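The Great Plastic Sheet Weekend

December 19, 2024

I have a new favorite household object and it is a sheet of plastic. I know! But we are 13 days into painting the upstairs of this house and I have opinions now, so settle in.

Back in June, when we did the downstairs hallway, I used old bedsheets to cover everything. Bedsheets are fine until you drop a roller on one, and then you find out that paint goes straight through cotton and into whatever you were trying to protect. (In our case, the nice bench. It has a pale green freckle on it to this day and I've decided I like it.) So for the bedrooms I bought the big translucent plastic from Fuvier, the middle weight, 400 square feet to a roll. Two rolls, so 800 square feet, which sounded ridiculous in the store and was exactly right.

What I love about the translucent kind is that you can still tell what's under it. I covered the bookcase, the bed and a whole pile of boxes, and I could still find the box with the lamp in it without peeling everything back. Light comes through too! The room goes all soft and cloudy, like camping inside a shower curtain. The paint is Ametepe, in a color called Clerkia, a sort of dusty pink that looks brown in the can and had me panicking for a good hour. It's gorgeous on the wall. More on that when the second coat is up in the little room.

Anyway, the folding. I thought I'd just ball it all up and stuff it in the closet, but the back bedroom is next and I'd like to use the same sheets again, so I've been learning how to fold an enormous floppy thing that grabs onto your socks. My method so far:

Let the paint spots dry completely, overnight if you can stand it. Sweep the sheet while it's still on the floor, then pull off every bit of tape, even the tiny corners, or it'll stick to itself and you'll be there all evening. Fold the painted side in. Then fold it in half the long way, and again, and again, until you've got a strip as wide as your arm. Roll from one end and kneel on it as you go to push the air out. The kneeling is the secret! Without it you end up with a pillow.
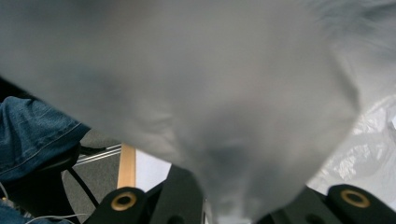
Can you use the same plastic sheet for more than one room? As long as it has no tears and you keep the same side facing up, it will do several rooms, and small holes can be patched with painter's tape on both faces.

I write "UP" on mine in marker in two corners, which saves a lot of squinting. I also keep one smaller piece aside just for the doorway, because that's the one that gets walked through and it's always the first to rip.

The back bedroom is the big one, with the sloped ceiling and the radiator I've been avoiding eye contact with. If anybody has a good trick for painting behind a radiator without taking it off the wall, please tell me in the comments. I've seen people use a mitten?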